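## 4. Setting Up Your Corporation in Prurnora

You have decided to run a player corporation, so some part of you must enjoy paperwork. Set aside an evening and keep something to drink nearby.

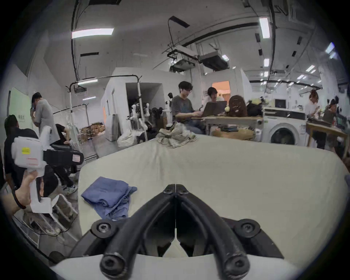 Before you start, your pilot needs 2000 credits for the charter and a clean docking record at Gralitz Station. Unpaid parking fines count against you, including the ones from your first week in the game.

1. Dock at Gralitz and open the **Registry** tab.
2. Choose **New Charter**. Enter a name and a ticker of up to five letters. Every rude ticker was taken in the first hour after launch, so save yourself the trouble.
3. Set the tax rate. The slider goes to 100. Please don't.
4. Pick a home station. You can move later for a fee of 555 credits per hangar.
5. Press **File** and wait for the confirmation mail.

> **Note:** The confirmation mail lands in the same folder as the scam mail. The real one comes from "Registry" and offers you nothing.

### 4.1 Roles and hangar access

1. Open **Members > Roles**.
2. Give new recruits the *Rello* role. It lets them fly corporation ships and look at the shared hangar without taking anything out.
3. Save *Director* for pilots you would trust with your own wallet. A Director can empty every hangar in one click, and there is no undo.
4. Set a withdrawal limit. We suggest 200 credits a day for ordinary members.

> **Caution:** Role changes take effect at the next server restart. If you fire a Director at lunchtime, they remain a Director all afternoon, and they will have read the mail.

### 4.2 Voting

Corporations with shares can call a vote from the **El-Sayed** panel, added in the September patch. Votes stay open for three game days. A tie counts as a no, and a vote to remove the chief executive can't be cancelled by the chief executive. Several have tried. The button is gray for a reason.

For alliances and shared standings, go to section 5.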